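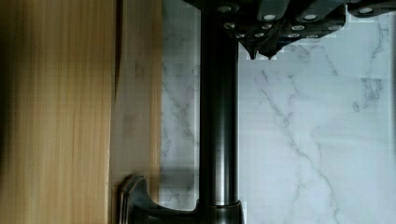

Dramska Bar Pull, Oil-Rubbed Bronze
Made by Verbruggen, sold in the US by Trimport
Item 101

We stock a lot of cabinet hardware and we don't believe most of what's printed on the boxes. The Dramska box says "heirloom finish." It's a dark oil-rubbed bronze finish, it looks good on warm wood, and it will change with use. If you want a pull that looks the same in ten years, buy stainless and save yourself the return shipping.

What we do like is the shape. The bar has a thicker end with a ring partway up, and the posts flare out where they meet the door. It looks heavier than the plain bar pulls we sell, without going full farmhouse.

The maker rates it for 4,000 pulls before the finish "begins to mellow." We have no idea who counted. A busy drawer gets there a lot faster than a cabinet over the fridge, so take that figure for what it is.

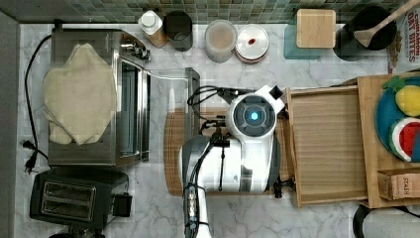
Where it works

Drawers and tall doors, mainly. Verbruggen also pushes it for small spice drawers, and we'd skip that. The bar sticks out far enough to catch a pocket, and on a narrow front it looks like somebody ordered the wrong size. For little drawers look at the Jokum knob, which comes in a close but not identical bronze. Put them side by side in daylight before you commit.
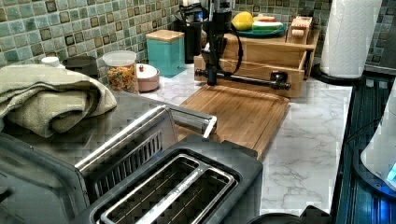

Color is where people talk themselves out of dark bronze. The catalog shows it in all-white kitchens, with nothing else out, and it can look severe there. Most kitchens have more going on. With sea green and teal mosaic tile, a turquoise canister with a wood lid and a jar of something orange and yellow on the counter, a dark pull has plenty of company. Order one and hold it up against your own mess before you buy the set.

Trimport calls the finish "living," a word that seems to cover every complaint in advance. Coppery streaks on the bar and a bright rim at the foot are normal for this line and won't be treated as a defect. We agree with that policy, but we think it belongs on the front of the box.

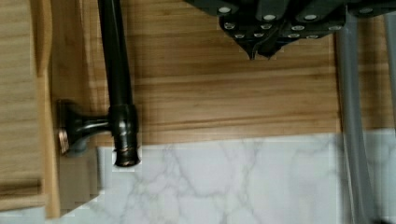

Ordering and returns

Sold singly or in packs of 3
Screws included, for standard door thickness only
Unused pulls can come back within 35 days
Finish wear is not covered
Wipe with a soft dry cloth, no polish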